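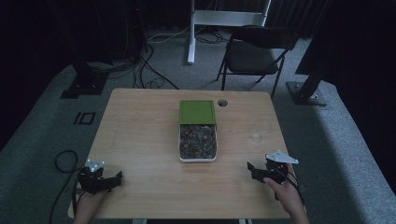 Ticket 418
Project: Floltetti (student project, spring term)
Submitted by: Dezső Gál
Category: hand-held grippers, data recording
Status: closed

Left gripper loses its zero during a session. At the start it reads 0 mm with the jaws shut. By the end of a long run it reads 2 mm with the jaws shut. The right gripper does not do this. Both are on the same laptop and the same version of the recorder.

It matters for us because the task is taking the lid off a container and picking up small round pieces. If the width is wrong at the closed end, the training script decides the pieces are thicker than they are, or that the gripper never closed at all. It rejected 40 takes from the last session, every one of them for the left hand.

Steps to reproduce:
Start the recorder, zero both grippers, record as usual. Do not zero again. Check the width log at the end.

Already tried:
Restarted the recorder. No change.
Swapped the two cables at the laptop end. The fault stays with the left gripper.
Zeroed by hand between takes. That works for a few takes and then the offset comes back.

Update, 3:15 p.m.

I ran both grippers over bare table, so the pieces could not be part of it. Open fully, hold, close fully, hold, repeat. I kept the tracking on but ignored the position data.

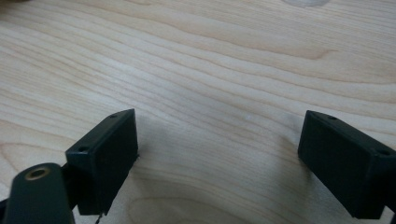

The open reading on the left moved by the same amount as the closed reading. So the range is right and the whole scale has shifted. I take that to mean the encoder is fine and something is slipping between it and the finger linkage. I took the cover off and the screws on the encoder hub were snug. I could not turn the hub with my fingers.

I also looked through the log for jumps. There is one at sample 2,002 where the value steps up between two readings and never comes back. Before that it is flat. I had expected a slow creep, so either the hub slips in one go or the software drops a count.

Log file and calibration file are in the Grirnthorpe folder. I need to know whether to open up the hub or leave it alone. Quintanilla is the only lab with a spare and they need theirs until the end of March.

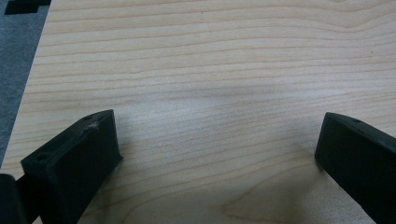 Edit Juhász: Leave the hub closed for now. A single clean step usually means missed counts, and we had the same thing on the Hasari build. Look at the connector where the cable goes into the gripper body. If it has any play, a quick turn of the wrist can break contact for a moment. Swapping at the laptop end would not show it. Reseat it, add a strain relief, and run your open and close test again while you wiggle the cable.

Update, 5:40 p.m.

Wiggled the cable before touching anything else and got the step on the third try. Reseated the connector, tied the cable down to the body with a zip tie, ran the test again with the same wiggling. Closed reading stayed at 0 mm.

The rejected takes will be recorded again. I have added "check gripper connectors" to the setup sheet, right before zeroing. Ticket can be closed.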